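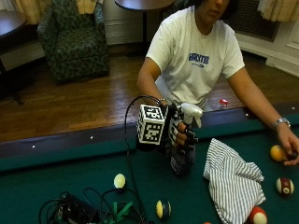

Bilal Yammine asked me right off whether I had ever cleaned a set of pool balls, and I had to admit that in over 12 years of playing badly I never had. He laughed at that, kindly enough, and told me most people haven't.

"They'll wash their car every other week," he said, "and then they come in here and wonder why the cue ball skids."

We were in the back of Kitisholm, the pool room on Gallagher, at that slow hour before the evening players show up. I love the place at that time of day! You can hear the ice machine, and he'll talk to you for as long as you like. He looks after all the tables, and he has opinions about every one of them.

So, cleaning. He does the balls by hand, one at a time, with a little spray and a soft cloth. He tried a machine once, a secondhand Skasico that spun them in a drum, and it worked fine until the pads wore down and he couldn't get new ones. "I didn't miss it," he told me. "When I've got a ball in my hand I can feel if it's chipped. The drum never told me that."

The spray goes on the cloth and never near the felt - he was pretty firm about this. A damp spot on the cloth of a table plays slow, and if there's chalk dust sitting there it can set into a stain. (I asked if you can get the stain out. He made a face.)
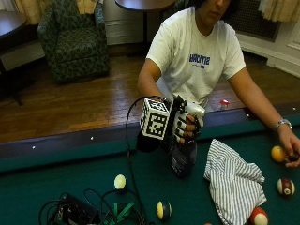

The yellow ones show the dirt first, he says, along with the cue ball. The maroon seven can go for months looking perfectly good, and then you wipe it and the cloth comes away gray. He usually starts with the dark balls for that reason, while he still has the patience for them.

I wanted to know about the felt too, because mine at home looks terrible. He brushes from the head end to the foot, always in the same direction, and then goes along under the rails where the chalk collects. No vacuum with a spinning brush. No household cleaner of any kind, even if your brother-in-law swears by it.

"How often, at home?" I asked.

"After you play. It takes 3 minutes. You spend longer than that looking for the chalk."

His own first table was a Pisiswood, bought used for 797 dollars, and he paid another 238 to have it moved up a flight of stairs. The cloth was so worn at the spot that the balls used to settle into a little dent when he racked them. He played on it like that for a whole winter before he learned how to put new cloth on, and he says the first job was so wrinkled he pulled it all off and started over.

He still has that table. It's in his mother's garage, under a sheet, and he goes over in April to brush it and check that it's level.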